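How a robot club teaches two arms to tidy up

At the Novmont school robot club, students don't drive their robots around a floor or race them through a maze. Their robots stay in one place. Each one is an arm, a bit like yours, with joints that bend and turn and a gripper at the end where your hand would be.

The club has 17 members, aged nine to 13. This term they are working on a project called Tistcombe. The goal is to get two robot arms to clear up a small space full of everyday things.

Why is tidying hard for a robot?

When you see a toy on the floor, you know what it is straight away. You know it's soft, so you can squeeze it. You know a plastic cup might crack if you squeeze it the same way.

A robot arm knows none of this. It has motors that can move it to a spot, and it has a camera that sends it pictures. Everything else has to be worked out by people and turned into a program, or shown to the robot over and over until a computer can learn the pattern.

Teaching by showing

The Tistcombe students mostly use the second way. One student guides the arm through a job, such as reaching for a toy and closing the gripper. The computer saves how each joint moved and what the camera saw at the same time. One go like this is called a demonstration.

One demonstration is not enough. If the toy is moved a little to the left, the robot may still reach for the old spot. So the students move the toy and do it again. They turn it upside down and do it again. By November the club had saved 400 demonstrations, and 49 of them had to be thrown out due to mistakes – mostly dropped toys.

What goes in the workcell?

The space where the arms work is called a workcell. It has walls on three sides and a floor the arms can reach across. The students choose what to put in it, and they like to change the colours and patterns. A robot that has only practised on a plain white floor can get mixed up when it sees leaves and flowers printed on one.

They also choose objects that are different from each other. Soft things change shape when they are gripped. Clear things are hard for a camera to see. Strings of lights are very tricky, as pulling one end can drag everything else along.

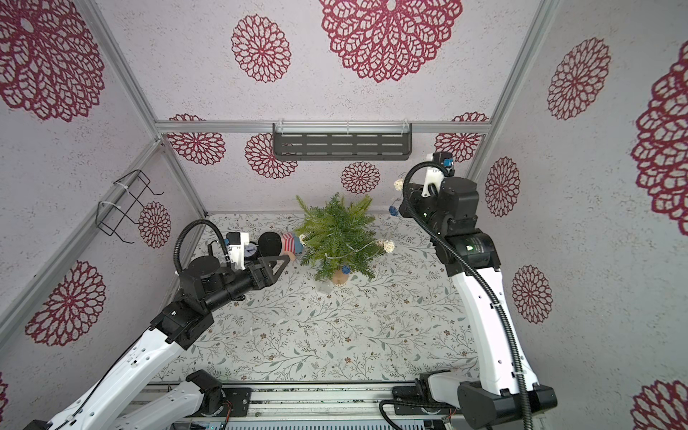
The left arm reaches toward a plush doll beside the little potted tree.

Two arms, one space

Using two arms brings a new problem. They can bump into each other. The club's rule is that one arm moves at a time until both have practised the job alone. After that, the students try slow moves with both arms together.

People stay out of the way too. Hands stay outside the workcell while the motors are on, and one student always stands next to the stop button.

Words to know

Gripper: the part at the end of a robot arm that holds things.
Joint: a place where the arm bends or turns.
Demonstration: one saved example of a job being done.
Workcell: the space where a robot works.

Try it yourself

Put a sock, a cup and a piece of string on a table. Ask a friend to close their eyes and be the robot. Tell them how to pick up each thing, using only words like "left", "down" and "close your hand". Then move the things and start again with the same instructions.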